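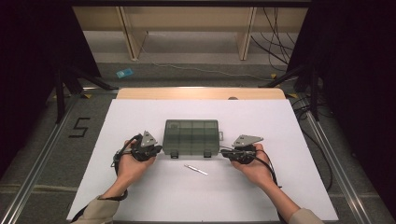
The open day at Utisent was set to start at ten, and by a quarter past the only machine I had seen in motion was the coffee maker. I had come to Cleltport to look at robots. What the company had to show its visitors first was people, sitting at stations and wearing out their wrists so that a robot might one day be spared the trouble of learning things for itself. At the station I was steered to, a pair of hands in beige sleeves held two black grippers, one to each side of a smoky gray compartment box, with the jaws aimed at each other like two crabs about to discuss a parking space. Each gripper had a gray triangular plate standing up on it like a fin. I asked what the fins were for and was told that Brunello would explain it. I was told this about most things.

Brunello Melis runs the floor at Utisent. He is a tall man with a low voice and the patience of somebody who has explained one sentence to eleven investors. The sentence is that a robot learns to use its hands by being shown, over and over, what hands do. You take the end of a robot arm, leave out the arm, put a person in its place, and let the person get on with it. Each attempt is recorded. When you have a great many attempts you hand them to the software and hope.

"People are disappointed," he told me. "They want to see the one with the legs."

Did they have one with legs?

"It's in April," he said, as though April were a room down the hall.

Utisent occupies the back half of what used to be a carpet showroom, and has kept the carpet. The front half is still let to a firm that sells blinds, and you come in through it, past a wall of sample slats and a man who has given up asking whether he can help. After that there is a door with a keypad, and after the door there are black curtains, hung between the stations so that one person's work doesn't wander into another's recording. The whole place has the feel of a school play ten minutes before it starts. The stations have numbers on the floor. Mine was 5, done in black beside a metal rail, and I came to think of it with some loyalty.

The morning's program, a folded sheet handed out with the name badges, promised "a live look at the future of handling." There were 30 of us in the group. I would put the crowd at one third people with money, one third people who wanted some of it, and the rest family. A boy in a dinosaur sweatshirt had been brought by his aunt and was the only one of us to ask a good question, which was whether the robot got paid.

"There's no robot yet," said Melis.

"Do the people get paid?"

They do, by the hour, with a bonus for clean takes. A clean take is one where nothing is dropped, nobody sneezes and the thing that was supposed to be opened gets opened. The people are called demonstrators, a word that made one of the older investors look toward the exit. Shifts last four hours, with breaks. Most of the demonstrators I met had come from other jobs that involve being careful with small objects: a former dental technician, two people who used to repair watches, and a woman who had iced cakes for a supermarket and said the grippers were lighter than a full piping bag and complained less.

She let me watch her for a good while. It is strangely absorbing, in the way that a person threading a needle on a bus is absorbing. She worked with a plastic box, the sort with a lid and little compartments that ends up in every garage full of screws no one can match to anything. Her job was to do with grippers what she could have done with her fingers while thinking about lunch. Grippers have no fingertips. They don't feel the edge of a latch. You have to come at it from the side, tuck the jaw in, and lift at an angle your wrist was never consulted about. When it went well it looked like nothing. When it went badly the box scooted off across the board and she said a short word, and the take was marked as not clean.

"They keep the bad ones too," she said. "In case the robot wants to know what not to do."

I liked this. I have been keeping bad ones for years and had not thought of it as an asset.

By Melis's account the company had recorded 3,549 takes with boxes of one kind or another, of which 1,334 had made the grade. He gave me these numbers without any sign of shame, and the investors wrote them down. One of them asked why the second number was so much smaller than the first. Melis said that a person opening a box is a much messier event than you would think. Someone holds it down with an elbow. Someone gets bored and does it backward. One demonstrator had a habit of giving the lid a friendly pat after shutting it, and the software, which takes everything to heart, had begun to treat the pat as part of the job. For a week in the fall, Utisent owned a test arm that could not reliably close a lid but would pat anything.

That arm, which is called Russo, was the main event. It lives behind the last curtain. I had been picturing something with a face. Russo is an arm bolted to a table, with a second table in front of it and a red button the size of a saucer that Melis kept within reach at all times. The name came from a former landlord of the building, I was told, who also took a long time to return things.

We gathered around. The lights were turned up. Melis set out a box, thought about it, and turned it a little to the left. He then turned it back. A young engineer with a laptop said they were ready, in the tone people use for that, and Russo came up off its rest and swung over the table with a hum like a refrigerator in a good mood.

It went straight to the box. It took hold of one end. It paused there for long enough that somebody coughed. Then it slid the jaw along to the first latch, got under it, and popped it open, and I am not too proud to say that I clapped. We all clapped. The aunt clapped over her head. Russo moved on to the second latch, considered it from above, drew back, considered it again, and let go of the whole thing and returned to its rest.

"So that's one," said Melis.

It tried 6 times while we stood there. It got both latches twice. On the fourth try it picked up the box and held it out toward the blinds firm's side of the building, for reasons the engineer promised to look into. The boy in the dinosaur sweatshirt asked if he could have a turn, and was given one, and did the whole thing with his thumbs in the time it took Melis to say "careful." No one among the investors wrote that down.

I would like to make fun of all this more than I am able to. I have been to demonstrations where everything worked, and you come away knowing only that somebody rehearsed. I saw a kitchen robot two years ago that made a perfect omelet on a stage in front of a string quartet, and I learned later from a man in the elevator that it could make that omelet in that pan, and if you moved the pan it made the omelet anyway. Russo's table gets moved every day on purpose. The boxes get swapped. They change the light. Melis showed me a closet with nothing in it but containers, bought from every discount store within driving distance: pill boxes, tackle boxes, lunch boxes, a thing for carrying deviled eggs. He is proud of the closet. He opened the egg carrier and closed it again to show me how awkward it was.

What it's all for is a little harder to pin down. The first customer is Stisetti, a parts distributor that ships small hardware in trays and cases, and has a hard time finding people who will open and check them all day. I asked the cake decorator if she minded teaching a machine to do that. She said she had spent nine years writing "Happy Retirement" on sheet cakes for people who seemed pleased enough about it. Then she went to wash her hands, because the break was over and the next box was up.

They let me try before I left. A gripper in each hand, cable running back along each arm, wrists already complaining. It took me three attempts to get near the latch, and on the fourth I had it, I truly had it, and then I dropped the box on the board from a height of an inch and said something unsuitable for a family event. The engineer marked it down.

Melis walked me out past the blinds. I asked him whether he would keep my take, and he said of course, they keep everything, and then he asked if I would mind signing the release. It was on a clipboard by the door, with a pen on a string.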